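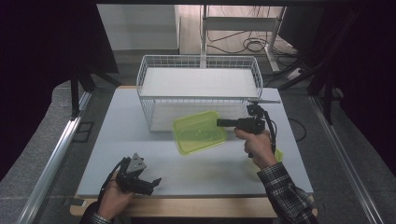 22 June 2024. I've been putting off the box sorting since January, and today I finally ran out of excuses (the rain helped!). The plan is that everything small and loose in this flat gets a tub, and the tubs get a basket, and then I stop finding hair clips in the cutlery drawer. The lime-green tub is my favourite so far, the see-through one with the rounded corners, and it looks so cheerful next to the white wire basket that I nearly forgave it for not having a label. I think green will be for sewing bits. Or batteries. I keep changing my mind.

The tub came from Pondano, the shop by the station in Trurville, where I only went in for sponges. I came out with a bag so full the handle went. I had my old list with me, the one with the measurements on, and then didn't look at it once, so we'll see how that goes. The shelf in the hall is 37 cm deep — I do remember that much, having measured it twice and written it on my hand.

Then there was the big question of which basket goes where. I like wire for the hall because you can see what you've got without pulling everything out, and I don't like it for anything tiny, buttons especially. This one has a flat solid panel in it, though, and that changes things a bit. I could stand the tubs on that and they wouldn't wobble about on the rods. Had a cup of tea and thought about it for far too long. 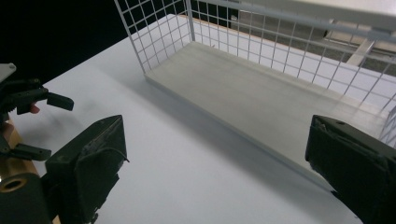 Eun-ji Kang reckons I should forget the hall altogether and keep the basket in the kitchen for onions and potatoes, as they want the air, and put the sewing things in a drawer like a normal person. She also said I own too many tubs. She may have a point about the onions! Mine are in a carrier bag on the door handle at the moment and it rustles every time anyone goes past.

Still to do: the drawer under the kettle, the tin of screws, and all those takeaway lids with no bottoms. I'm going to ring Mum tomorrow and ask if she wants any of the lids. Pasta for tea, then an early night.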